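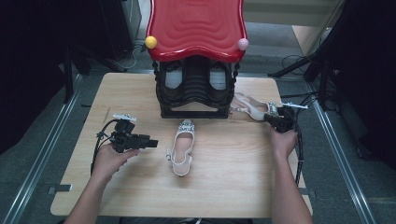

Shoe week at Stastunside. We're collecting examples of one job: pick up a pair of sandals from the table and put them away in the rack. A short thread on how it goes.

The person doing it holds a gripper in each hand and does the whole task with those. No bare fingers on the shoes. The model only ever gets to learn from what the grippers did.

Each gripper has a white marker plate on top, and we work out its position from that. If your wrist turns the plate out of view for too long, the take is binned. Wilmer lost most of a morning to this in August and now keeps his elbows out.

Target is 1,000 good takes. We're at 935. Good means both shoes handled, no restarts, nothing knocked off the table.

Strappy heels are slower than anything else we've done. A trainer can be grabbed nearly anywhere. With these the ankle strap flops about and the heel catches. Holding the toe end works best for me. Mahfuz prefers the heel and his takes are fine too, so we keep both.

We change the starting layout every 15 takes. One shoe upright, one on its side, both on their sides, toes pointing away, and so on. If they always start in the same place the model learns the place and ignores the shoe.

Cables are the dull part. One per gripper, and they pull if you cross your arms. I let them hang off the sides of the table and check them before each take.

Segundo asked if we throw away clumsy grabs. No. If you miss, open up and try again calmly, it stays in. Those recoveries are worth having.

65 to go, then Sølve picks the next object. I've asked for something without buckles.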